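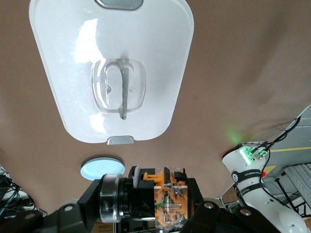
La pinza pierde el asa de la tapa cuando gira la muñeca

Selorm Issahaku
10 dic 2024

Hola a todos! A ver si alguien me echa un cable, que llevo 3 tardes en el taller compartido con esto y ya no sé qué tocar. Estoy montando un brazo que abra y cierre cajas de almacenaje, de las de tapa blanca con pestañas grises y el asa estrecha hundida en el centro. El brazo lo llamamos Kino y la cámara va en la muñeca, mirando hacia abajo por encima de la pinza. El soporte de la placa es impreso en naranja y de momento va envuelto en cinta transparente (ya lo haré bonito, lo prometo).

El problema: el brazo se acerca bien, pero al girar la muñeca para alinearse con el asa la pierde y se va hacia el borde izquierdo de la tapa. De 11 intentos me han salido 4. He recalibrado la cámara dos veces y nada. ¿Alguna idea? Muchas gracias de antemano!!

Cenateo

Buenas. Yo miraría los reflejos antes que la calibración. La tapa es brillante y justo en el lado izquierdo tienes unos blancos muy fuertes, así que puede que el detector se enganche ahí. Me pasó algo parecido con unas bandejas y lo arreglé así:

Fija la exposición a mano y bájala hasta que el brillo no sature.
Pon un difusor en la luz - a mí me valió papel vegetal.
Recorta la zona de búsqueda al hueco del asa e ignora el resto de la tapa.

Y luego prueba otra vez con la muñeca girada, que es donde cambia el reflejo. Si aun así falla, pega una marca mate al lado del asa y que busque la marca. Queda feo pero funciona.

Baird

cambia la cámara y ya

Claden

Lo de Cenateo me parece bien, pero yo además revisaría la cinta. Si el soporte solo va sujeto con eso, al girar puede moverse un pelín y te descuadra todo, por mucho que calibres (a mí me volvió loco una semana entera!). Haz la prueba tonta: guarda una foto con la muñeca a cero, gira, vuelve a cero y compara las dos. Si no coinciden, primero tornillos y después el software. Y cuenta qué te sale, que en enero quiero montar uno igual.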